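Wieczorek Open Arts Night: Your Questions, My Answers

Posted November 4, 2024

Hi! I'm Szymon Czarnecka, and I put together the program for Wieczorek, our evening of student music, art, spoken word and whatever else turns up at sign-in. My inbox has been filling with the same handful of questions, so I'm answering them all in one spot. If yours isn't on the page, write to me anyway. I like getting mail.

What is Wieczorek, exactly?

It's one long night in the Dromach building with performances downstairs and an art show upstairs. People wander between the two all evening with cider in hand (lids on upstairs, please). We started it because the music students and the art students were using the same building and hardly ever seeing each other's work, which seemed like a terrible waste of a staircase.

Do I have to be a student to take part?

Nope! Students get first pick of the slots through the end of sign-up week, and then it opens to everyone in the neighborhood. Last year we had a retired bus driver playing accordion and he got the loudest applause of the night, so please don't be shy.
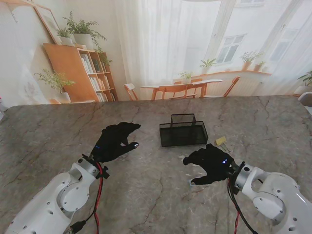 How long is a performance slot?

You get 28 minutes if you're a band and half that if you're solo or reading. That includes your setup, so if you've got a drum kit the size of a car, plan for it. We have a house kit and two amps you're welcome to use. Bring your own cymbals and sticks, and your own cables if you're picky about cables.

Can I perform in a language other than English?

Yes, yes, yes. We've had songs in Polish, Tagalog and Yoruba, and poems in more languages than I could name. If you'd like a translation printed for the audience, send me the text a week ahead and I'll get it into the program booklet. Some performers like to leave it untranslated, and that's great too.

How do I submit artwork?

Fill out the sign-up form, attach one clear picture of the piece, and tell me how big it is, including the frame. Each artist can show up to 4 pieces. Drop-off is in the upstairs gallery during the two afternoons before the show. Put your name, the title and a phone number on the back of every single piece. I once spent an entire Sunday trying to find the owner of a very nice watercolor of a goose.
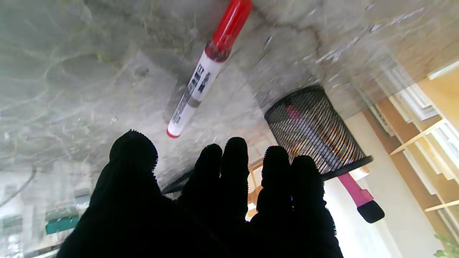 If your work needs to hang, please have the wire or hooks already on it when you drop it off. Bartosz Makowska runs the hanging crew and is wonderful with a level, but the crew can't build hardware for you on the spot. Sculpture goes on plinths, and there are only so many of those, so tell me early if you need one.

Can I sell my work?

You sure can, and we don't take a cut. Write your price on the label or put "ask me" and stay somewhere findable. Buyers pay you directly and pick the piece up when the show comes down. Musicians can sell records and shirts at the table by the front door.

Is there a theme this year?

There is! We're calling it "Pullance," a word my roommate made up in August for the feeling of being drawn toward two places at once. I loved it immediately. You don't have to follow the theme, and most people ignore it cheerfully, but if you're stuck for an idea it's there for you.

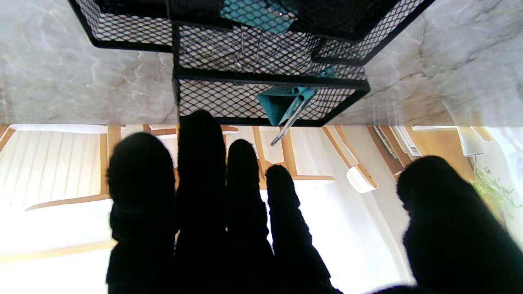 A lot of you have asked what kind of art would fit Pullance, and my answer is pretty much anything with a tug in it: maps, letters, family recipes, two songs stitched together. It doesn't have to be big or complicated. Hands are a good place to start if you draw, and I don't mean just human ones. Take that black robotic hand, with its fingers up against all that bright light. It's nearly all silhouette, the tips are all at different heights, and the thumb sits off on its own across a gap. You could do that in ink in one sitting! Paper cutouts would work beautifully too.

Does it cost anything to get in?

Entry is free. There's a donation jar by the coats, and last year it brought in 2000 dollars, every bit of which went to new stage lights and a piano tuning that was badly overdue.

Is there food?

Perkavero is bringing the coffee cart again, plus hot cider and those little poppy seed buns that disappear in the first hour. Come early if you care about buns. I care a great deal about buns.

Is the building accessible?

The front entrance has a ramp and the elevator goes to the gallery floor. We keep a row of chairs open near the stage for anyone who needs one, and the room beside the gallery stays quiet all night if you want a break from the noise.

Can I help out even if I don't sing or paint?

Please do! We need people for the door, for stage changes and for cleanup. Shifts are 2 hours long, you get a free bun (I'll hide some), and you can see the rest of the show before or after. Mention it on the sign-up form and I'll write back with the open times.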